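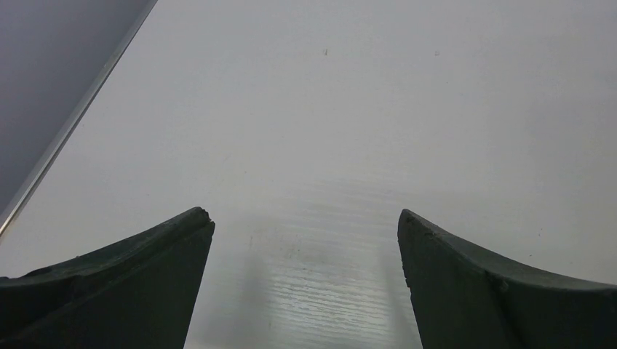 Prusine Town Forum > Home and Garden > Kitchen and Household

Topic: Cleaning a white tabletop, what do you use?

jedar_lena
Posted in March, 9:40 am

Hello to all. I moved to Prusine last fall and I have a question about my kitchen table. The top is white and smooth, and the seller told me it is "easy care." I do not find it so easy. Tea leaves a yellow ring, and tomato sauce leaves a pink shadow which stays for days. Until now I used only dish soap and a soft sponge. It removes the grease, but the rings stay.

My neighbor says I should use baking soda. My sister says that baking soda will scratch it and after this it will get dirty even faster. I would like to hear from people who really have a white table and eat on it every day. We are a family with two children and the table has no rest.

Thank you in advance. Please excuse my English, I learn it mostly from my children's school books.

northside_mo
Posted 10:15 am

Your English is fine. Baking soda. Make a paste with water, leave it on the ring for a while, wipe. I've done this for 14 years on the same table and it still looks good.

quietkettle
Posted 10:52 am

I have to disagree with Mo. It depends what the top is made of. On a shiny finish the powder makes it dull. You don't see it the first time. You see it after a year when the sun comes in from the side and one spot looks like fog.

What is your table made of, Lena? Is it painted, or is it some kind of plastic sheet on a board?

northside_mo
Posted 11:03 am

If you scrub like you're sanding a boat, sure. I said leave it and wipe.

jedar_lena
Posted 11:30 am

Thank you both. I looked under the table but there is only a sticker from the Bitar furniture store with a price. It doesn't say the material. When I knock on it, the sound is not like wood. The edge has a thin strip glued around it, and in one corner the strip is a little bit lifted. I think it is then a board with a sheet on top?

quietkettle
Posted 11:48 am

Yes, that sounds like a sheet on a board. Then please be careful with water at the lifted corner. Water goes in, the board swells, and you can't push it back. Glue that corner before you worry about tea.

For the rings: warm water, a little white vinegar, a soft cloth. Rinse it after with a clean cloth and dry it.

pantry_shelf
Posted 12:20 pm

Vinegar did nothing for my tea stains. I tried it for weeks, the kitchen smelled like pickles and my husband complained. What worked for me was plain rubbing alcohol on a cotton pad. It took ink from a ballpoint too. Open the window when you do it and keep it away from the stove.

hillroad_22b
Posted 12:41 pm

Alcohol is good for ink, I agree. For turmeric only the sun helps. I moved my table under the south window and the yellow was gone by itself in a few days. My mother did the same with baby clothes on the line.

northside_mo
Posted 12:58 pm

Now we move furniture for a stain?

hillroad_22b
Posted 1:04 pm

It has legs, Mo, it can be moved. And I did not say she must do it. I said it worked for my table.

jedar_lena
Posted 1:35 pm

My table is very heavy and the kitchen is narrow, so the sun will have to wait for summer. But I will remember this for the high chair tray, which is orange from carrots since we bought it.

May I ask one more thing? Pantry_shelf, does the alcohol take away the shine?

pantry_shelf
Posted 2:10 pm

Not on mine, but test it first on a place where you never look, near the wall for example. If the cotton comes away with white color on it, then your table is painted and you should stop.

oldbridge_cook
Posted 3:25 pm

I worked in a school cafeteria for 11 years, all white tables, and we had one rule: wipe while it is fresh. A stain of five minutes is nothing. A stain of one night is work. We had two cloths, a wet one and a dry one, and we always finished with the dry one. The gray film that people complain about is mostly old soap. They put more soap to remove it and it gets worse.

Those white melamine sponges are also strong, by the way. People think they are soft because they feel soft. They work like very fine sandpaper.

quietkettle
Posted 3:40 pm

Thank you, this is what I try to explain about powder too.

northside_mo
Posted 3:52 pm

And my table still looks good.

wultance_road
Posted 5:15 pm

We use a tablecloth. The wipeable kind, from the market on the Wultance side. You choose the length and they cut it for you. Ours has lemons on it.

jedar_lena
Posted 8:20 pm

Good evening, I come back with results. First I glued the corner and put heavy books on it, so there I will not touch anything until tomorrow.

Then I tested the alcohol near the wall. The cotton stayed clean and the shine is the same. I cleaned the tea rings with it and they are almost gone. The tomato shadow became lighter but I still see it when I know where to look. On this one I tried the paste from Mo on a very small place, without rubbing. It helped a little. I see no fog, but quietkettle would say that I must wait one year.

I dried everything with a second cloth and the table does feel less sticky under the hand. So the soap was also my mistake.

oldbridge_cook
Posted 8:34 pm

Good work. Leave the rest of the tomato alone for now and see how it looks after a week of normal wiping.

quietkettle
Posted 8:47 pm

Please check it from the side with a lamp. And leave the books on until the morning, the glue needs the whole night.

jedar_lena
Posted 9:02 pm

The books stay. My son needs one of them for school, so I exchanged it for a bag of rice.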